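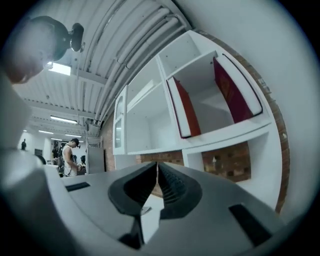

6 min read

Korletey sells fabric remnants, yarn and sewing supplies from a long unit on the edge of Kumby. Its owner moved the business there in June from a shop on the high street, and has spent most of the weeks since then deciding where everything should go. We talked while she was between deliveries, and she asked to be called just the owner, as that is how her customers know her anyway.

The first thing she wanted to talk about was the shelving. It is a big white unit, divided into open cubbies of different sizes, and it goes against the brick wall. She bought it from a shoe shop in Istby that was closing down.

"I went for a till and came home with a wall of shelves," she said. "They wanted it gone by the weekend. I had a tape measure in my bag and I measured it twice, then went out to the van and measured it a third time. I knew the ceiling was high enough. What I didn't know was whether the floor was level, and it wasn't."

The floor drops by a small amount towards the back of the unit. She and her brother packed out the base with offcuts and then checked it with a spirit level. It took them a full day to get the thing upright and another morning to fix it to the wall.

"Old brick is a pain. You drill and one hole is fine, and the next one just crumbles and you've got a handful of red dust. We moved a couple of the fixings to get something solid. I would say to anybody, do a few test holes low down where they won't show, and buy more fixings than you think."

She had looked at buying new. A flat-pack range called Grirner came up in every search she did, and a friend with a gift shop has it. The shelves were too shallow for bolts of cloth, which she likes to store end-on so that people can see the edge of each fabric and pull one out without bringing down the rest. The cubbies in the secondhand unit are 54 centimetres deep.

"That's deep enough for a half-width bolt and a bit over. The full-width ones have to stand up in bins whatever you do. You lose things at the back, I won't pretend you don't. I found a whole bag of zips last week that I'd already reordered."

I asked how she decides what goes in which cubby. She said she started with a plan on squared paper and gave it up within a few days.

"On paper I'd done it by colour, and it looked lovely. Then the first customer came in and asked for cotton lawn, and I had to look in every single hole. So now it's by type of cloth first. Cottons together, then linens, then anything stretchy. Inside each one I do try to keep it light to dark, but if it's a busy Saturday, it goes back wherever it goes back."

Wool is kept separately. She has had moths once, in the old shop, and does not want them again. Wool remnants go into lidded tubs with the date written on a strip of masking tape, and she opens every tub and shakes out the contents on a regular round.

"Cedar balls smell nice. I don't know that they do much. Looking in the tub does more."

At the left-hand end of the shelving there is a narrow white cabinet with glass doors. It is her favourite part of the room, and she has changed her mind about it several times. At first she wanted to put the old buttons in it. She has 27 boxes of them, bought as one lot at a house sale, many still sewn to their cards.

"People love a button. But they want to get their hands in, and if they have to ask me to open a door, they won't ask. So I think the buttons will go out in trays on the table, and the cabinet can have the good scissors and the silk thread, things that don't like dust or are easy to pocket. Glass is right for that. You can see what there is and you come and find me if you want it."

The wide compartment next to the cabinet has nothing in it. I had assumed she was waiting for stock. She said she had filled it twice, once with wadding and once with pattern books, and taken everything out again both times.

"Wadding is enormous and it weighs nothing, so it ate the best space in the shop. And the pattern books were too heavy to keep lifting in and out at that height. I'd like to leave it for a bit. My sister says put a sewing machine in there with something half made under the needle, as a display. She might be right. I'd want a socket nearby so it could have a lamp."

Power is a sore point. The building was a repair workshop before she took the lease, and the services were put in to suit that. White pipes and conduits run along under the ceiling and come down near the top of the shelves, and every new socket has to be fed from up there. An electrician quoted her for two more and she is saving up for them.

"He offered to box it all in. I said no, leave it, I'd only want to get at it one day. It's painted the same white as the roof. After a week I stopped seeing it."

The roof itself is corrugated metal, and she had been warned about it before she signed. In the hot spell it made the room stuffy by mid-afternoon, so she opened early and closed for a long lunch. Rain is loud. She says that regulars who come to the evening sewing group have learned to stop talking and wait for it to pass. She is more concerned about the winter, and about damp getting into the cloth nearest the brick. She leaves a gap behind the stock in the lower cubbies and has a cheap humidity meter on one of the shelves, which she reads when she locks up.

Lighting matters more in a fabric shop than people expect, she told me. The ceiling has fluorescent fittings running down the length of the room. They came with the building.

"They're bright, I'll give them that. For cutting they're very good, you get hardly any shadow. For colour they're terrible. A navy and a black look the same under them, and I've had cloth brought back over it. I tell everybody to take it to the door and look at it in daylight before I cut. I'd like to change the tubes for something warmer, one fitting at a time, and see what it does."

She keeps a stepladder for the top row and has a rule that nothing heavier than a cushion pad goes up there. The lowest row is for whatever children can safely pull out, which at the moment means felt squares and bags of scraps sold by weight. She sweeps under and along the front of the shelves every evening, mostly for pins. A magnet on a broom handle picks up the ones the brush misses.

I asked whether she missed the old shop. She was there for seven years, and it had a bay window and people walking past.

"I miss the window. I don't miss carrying bolts up from a cellar. Fewer people come in here by accident, but the ones who come have driven here on purpose and they stay for an hour. They need room to unroll something and stand back from it. We couldn't do that before, we'd be out in the street."

There are still jobs to finish. The shelf edges need labels, and she can't decide between card holders and writing straight on to tape. A few cubbies have a raised edge where the shoe shop had fitted its own strips, and these catch on loose weaves, so she is sanding them down as she empties them. She also wants a bench long enough for two people to cut at once.

The sewing group meets again on Fri 10 August, from half past six. Bring your own scissors and a cushion for the chair. Parking is at the side of the building, and the door sticks, so push it.

Get our newsletter: local makers and small shops, once a fortnight. Enter your email address to sign up. You can unsubscribe at any time.

We use cookies to remember your settings and to see which pages are read. Accept all / Manage choices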